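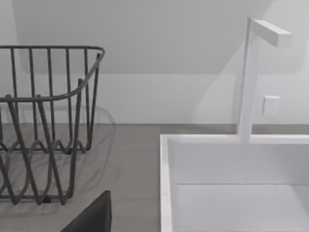
The kitchen came up on Yasir Dhanial's monitor a little after 8 in the morning, and he spent the first part of his shift looking at a wire basket. He wanted to know whether the rods were where the physics engine thought they were.

Dhanial looks after the simulated cell at Pronby, a small company that develops picking software for commercial kitchens. The real cell, one arm on a steel frame, stands downstairs. The simulated one runs on a machine under his desk, and it needs more upkeep than people expect. Every program the arm runs is tried there first, so a mistake in the simulation becomes a mistake on the floor.

The basket is a good example of the trouble. A renderer draws thin wire without complaint. The collision model, which decides what the gripper can touch, is a separate shape, and for wire goods it used to be a solid block. Fingers stopped short of the rim and closed on nothing. Dhanial's fix was to rebuild the rim as a chain of short capsules and leave the side walls coarser. Contact calculations slowed down, but the fingers now meet the wire.

"You can't see a bad collision shape until you turn it on," he says. "The picture is fine. The picture is always fine."

He turns it on at the start of each session. The shapes show up in green over the objects, and he goes around the counter checking them against the drawn surfaces. Trays with straight walls seldom give him trouble. Handles do, particularly where an arm leaves a post, and he zooms in on the joint from three sides before he moves on.

Then he checks the viewpoint. The simulated camera rides close to the gripper, as it does on the real arm, and a finger should show at the bottom of the view. Settimio Farina, who built the mount downstairs, remeasures it whenever a finger is changed and sends up new numbers. In December a set of numbers went missing for a week. The simulated arm kept reaching a little low, and five days of trial runs had to be thrown out.

Lighting gets less of his time. Shadows from open wire can look like more wire to a vision program, so he moves the lamp between runs and lets the software see the same counter under different light. He keeps the walls and counter plain for the first tests and brings in busier surfaces later.

The last job before lunch is the drop test. He lifts each object a short way above the counter, lets go, and leaves the clock running for 60 seconds. Anything still shivering at the end gets its mass and friction looked at again. Small feet are the usual cause. They sink a hair into the counter, the engine pushes them out, and they sink again.

Ermanno Mazza, who runs the cell downstairs, used to skip the simulation when he was in a hurry. He bent two fingers that way — one of them on a basket — and has since asked for a copy of Dhanial's checklist. It's taped to the side of the controller cabinet, with his own notes in the margin about cable slack.

Last updated: December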